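4. PUESTA EN MARCHA DEL DESCALCIFICADOR PRUSTBY

Antes de seguir: secciones 2 y 3 hechas, o sea equipo nivelado, bypass montado y desagüe conectado. Si no, volver atrás. No enchufar todavía.

4.1 Comprobar la dureza de entrada

1. Abrir el grifo de la cocina, solo agua fría. Dejar correr un par de minutos.
2. Llenar el tubito de la tira hasta la raya.
3. Meter la tira, sacarla enseguida, esperar a que vire el color.
4. Comparar con la tabla de la tapa. Apuntar el valor en la última página, hace falta en 4.3.

Nota: si el agua viene de pozo, la tira no sirve para el hierro. Pedir analítica aparte antes de arrancar.

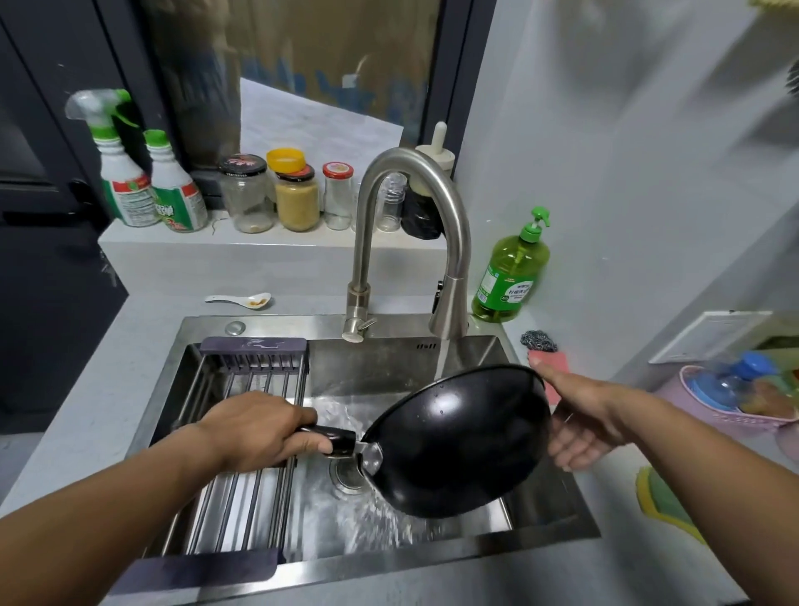 4.2 Llenado del depósito de sal

1. Tapa fuera. Mirar que no quede plástico del embalaje dentro (pasa mucho).
2. Echar agua hasta tapar la rejilla del fondo. Solo esta vez, luego el equipo se la repone.
3. Sal en pastillas, nunca sal gorda ni sal de mesa. Llenar hasta la marca MAX y no más.
4. Comprobar que el flotador sube y baja sin rozar con el tubo.
5. Tapa puesta.

PRECAUCIÓN: no mezclar pastillas con sal en bloque. Se forma costra, el equipo "gasta" sal que no gasta y el agua sale dura. Romper la costra con un palo de escoba, con cuidado de no dar al flotador.

4.3 Programación del cabezal

Enchufar. La pantalla hace un barrido y se queda parpadeando la hora.

1. Pulsar SET 2 veces. Poner la hora con las flechas.
2. SET otra vez. Dureza: el valor apuntado en 4.1.
3. SET. Personas en casa. Viene de fábrica en 6, cambiarlo si no es así, porque si no regenera de más.
4. SET. Hora de regeneración. Viene a las 2 de la madrugada, dejarla asi salvo que alguien se duche a esas horas.
5. Mantener SET hasta el pitido. Guardado.

Si no pita, no ha guardado. Repetir desde el 1.

Nota para cabezales Kristiansen (los de carcasa gris): el menú es el mismo pero el orden de los pasos 3 y 4 va al reves. El manual de Kristiansen lo trae bien, el nuestro de la edición anterior no.
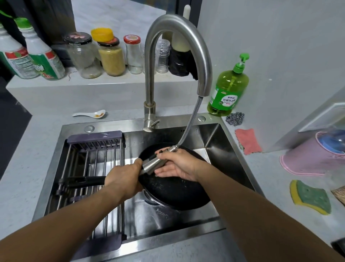

4.4 Purga y primer lavado

1. Bypass en posición BYPASS. Abrir la llave general despacio.
2. Girar el bypass a SERVICIO muy poco a poco, un cuarto de vuelta y parar. Se oye salir el aire. Esperar.
3. Cuando deje de oírse, abrir del todo.
4. Lanzar regeneración manual: flecha arriba + SET a la vez.
5. Mirar el tubo de desagüe. Al principio sale agua amarillenta, es la resina. Normal.
6. Si al acabar el ciclo sigue amarilla, lanzar otro.

PRECAUCIÓN: no abrir el bypass de golpe. El golpe de presión levanta la resina y acaba en los filtros de los grifos.

4.5 Ajuste de la dureza residual

El agua a cero tampoco interesa: resbala, cuesta aclarar el jabón y en tuberías viejas de cobre da guerra. Tornillo de mezcla, detrás del cabezal. A la izquierda más dura, a la derecha más blanda. Media vuelta, esperar un rato con el grifo abierto, medir otra vez con tira. Repetir.

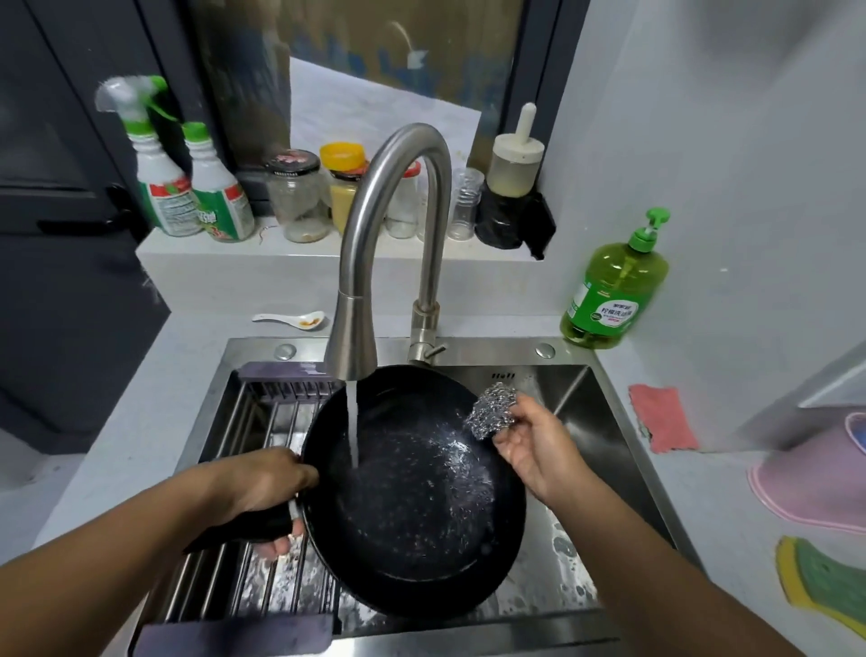 4.6 Averías del primer mes

Sabor salado: desagüe doblado o más alto de lo que dice la sección 3.
No baja la sal: costra (ver 4.2) o equipo en bypass.
Pierde por la tuerca: junta mordida. Cambiar, no apretar más. Juntas de recambio Grirusetti, medida en la bolsa.
Pantalla en E2: motor parado a medio ciclo. Desenchufar, esperar un minuto, enchufar. Si vuelve a salir, llamar.

Contador: cada 1.000 litros parpadea el punto verde. No es una alarma.

Servicio técnico: preguntar por Eero Turunen por la mañana, Nokuthula Du Plessis por la tarde. Tener a mano el número de serie, está en la pegatina debajo de la tapa de la sal. En enero solo por las mañanas.

Seguir en sección 5, Mantenimiento anual.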